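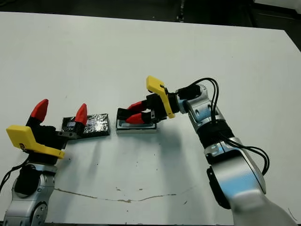 Setting up your pools and the play-off places

By now you should have your clubs entered and your grounds saved, and if you haven't, do pop back to the previous section and finish those off first. Plundov won't let you build a pool out of clubs it has never heard of, and it's a nuisance to come back halfway through.

Have your competition rules beside you. You'll be asked for bonus points, the order of tie-breaks and how many teams go through, and these are much easier to copy from the page than to remember.

Making the pools

1. Open Competition and choose New stage. Give it a name that people at the clubs will recognise, such as Spring Pools, as it will appear at the top of every fixture list.

2. Pick Pool from the list of stage types. If you pick Knockout by mistake you can change your mind at any point until you press Save, but after that you'll have to delete the stage and start again.

3. Type in the name of each pool. Colours, letters, local hills, whatever your competition has always used.

4. Drag the clubs across from the left-hand column. You can drop them in any order you like – the table sorts itself alphabetically until the first result comes in, so Skidham will sit above Welton to begin with whichever one you moved first.

5. Press Save, and then Check. Any club left without a pool is shown in bold at the bottom of the page.

Note: Short club names can be awkward to find with the search box, which starts looking at the third letter. For a club like Ra, clear the box and scroll down the full list.

Points and tie-breaks

6. Go to the Points tab. The usual rugby values are filled in for you, with four for a win and 2 for a draw. Change them if your rules are different, and press Tab after each one so that the new value is kept.

7. Switch on the bonus points you use. The losing bonus asks for a margin, and many competitions now set this at 5 points where they used to have seven, so please look it up even if you think you know.

8. Put the tie-breaks in order using the little arrows. We'd suggest talking this through with whoever looks after your rules, as it's a good deal more pleasant to settle in May than on the last afternoon of the pool games, with two clubs ringing you up.

Caution: Altering the points once results have been entered will recalculate the whole table, including weeks already published. Clubs following the table will get a message about it. 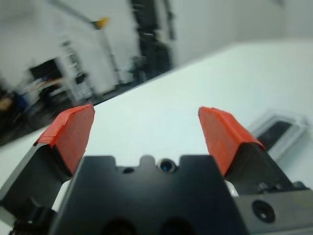

Choosing who goes through

9. Open Qualifying and set the number of play-off spots for each pool. Teams that can no longer be caught are marked with a Q in the table, and the mark appears as soon as the result that settles it has been confirmed.

10. If you have a place for the best runner-up, tick Compare across pools. When the pools are of different sizes, choose points per match here, or the bigger pool will have an unfair advantage.

11. Add a message for the clubs if you'd like one. There's room for 2000 characters, which is plenty for kick-off times, parking and a reminder about team sheets.

12. Press Publish.

Note: Our thanks to Jae-in Ryu, who ran a whole season of pool games on the early version and asked for the Undo publish button. You'll find it in the top right corner for 5 minutes after publishing, and then it disappears, so have a good read through the page straight away.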